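Putting a death notice in the Kistham paper, what does it cost and what goes in?

Posted by kastari26

My aunt died last week and the funeral director, Appiah, has offered to place the notice for us. Is it cheaper to do it ourselves? We also don't know whether to list all the grandchildren. There are seven. 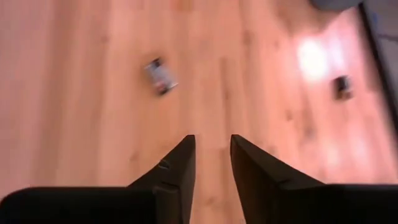 Replies

Eda
Sorry for your loss. The paper charges by the line and the first five lines are a set price. Ours came to 26 lines and cost just over £200, so it adds up. The director sends it in for you and puts the charge on the final bill — ask whether they add a fee on top. Some do.

You don't have to name every grandchild. "Grandmother of seven" is quite usual and saves two or three lines.
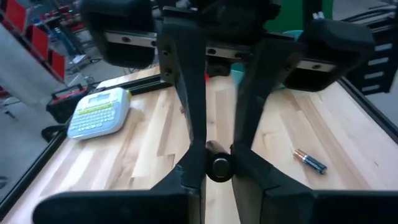

Do put the time and place of the service, and say whether you want flowers or donations. If it's family only, say so plainly or people will turn up. Leave out the home address, as the house may be empty on the day. Get someone else to read the proof before it goes in. We had the wrong middle name and had to pay for a second notice.

kistham_lad
Deadline used to be noon two days before. Not sure now, ring them.

kastari26
Thanks both. We'll go with "grandmother of seven" and I'll ask about the fee on Monday.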